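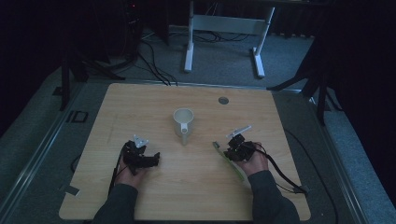
One reader of the Hekholm residents' newsletter wrote in April that a shared kitchen with a cupboard of matching white mugs feels like a hospital ward, and that people should be left to bring their own. The objection deserves a considered reply, for it is widely held in workplaces and common rooms alike.

The plain ceramic mug is the most dependable object an institution can buy. It may be replaced singly when it chips, it shows at a glance whether it has been washed, and it favours no member of staff over another. When Zarer moved to a common set, the office held 102 personal mugs for a staff well below that number. Many had no known owner. The dishwasher was run twice before noon, and the sink was still full by 3 p.m.

Personal attachment is not a trivial matter. A favourite mug is a modest comfort in a long working day, and no policy should forbid one kept at a desk and washed by its owner. The shared cupboard is a different question. Its contents belong to everyone, and their upkeep is charged to everyone — at Cemau the yearly cost of replacing crockery had reached $552 before the shelves were cleared.

A reasonable standard would be 12 white mugs to each kitchen, with 2 held in reserve, and a rule that a mug is rinsed before it leaves the hand. Colour may be supplied by the tea towels.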